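Down Jacket Care: Frequently Asked Questions
Hestora Laundry & Storage

How do I get a jacket ready for drop-off?
Empty every pocket, including the inside ones. Close the center zipper and the pocket zippers. Tell us about any stains at the counter.

How should I fold it at home?
Lay it face up on a bed, collar toward the pillows, and smooth the body before you touch the sleeves. Fold the sleeves across the chest, then bring the hem up to the collar.
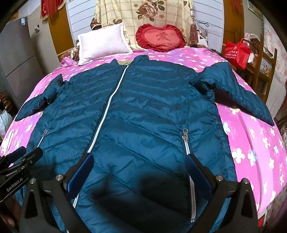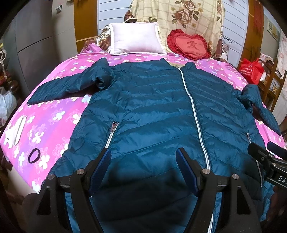

Press the air out slowly with your forearms, working from the hem. If the filling has bunched up in one of the quilted sections, shake the jacket by the shoulders and start over.

Can I use a vacuum bag?
For a move or a trip, yes. For a whole summer, we suggest a cotton bag such as our Brokico, which holds one adult jacket.

How long does cleaning take?
Usually 4 days. In January it can be around 6.

Do you replace zippers?
Yes, pocket and center zippers both. Ask for Washington Toledo at the Kornness store. Repairs are not done at the Roman location, but you can drop off there.

Is my jacket covered if it is damaged?
Yes, up to $200 per item with your receipt.

Page updated 17 Jan 2019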